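7 June 2018 | Ukow documentation desk
3 min read

4.2 Recording examples for the block set

The Pondari software will accept anything you record. Treat that as a warning. A full progress bar says how much you saved and tells you very little about whether it is any good.

1. Put the blocks, cylinder and cone on the table. Leave bare tabletop between some of them.
2. Start a new session and type in the layout name.
3. Record one pick per example. Stop as soon as the piece is set down.
4. Move the pieces by hand before the next one.
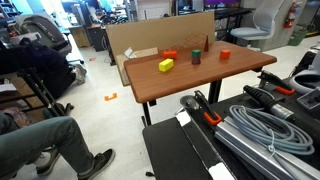
Figure 4-2. Table layout with six pieces.

5. After 19 examples, stop and watch them all. Delete the bad ones.

NOTE: The old guide asked for 2,000 examples. We doubt the number means much. Try training on 800 varied ones first.

CAUTION: Do not trust the "quality score." A score of 68 can belong to a session where every pick missed.

6. Test on a layout you never recorded. Results on familiar layouts prove next to nothing.

Related sections
4.1 Naming your sessions
4.3 Exporting to Poduval
5.1 Rukinbridge connection errors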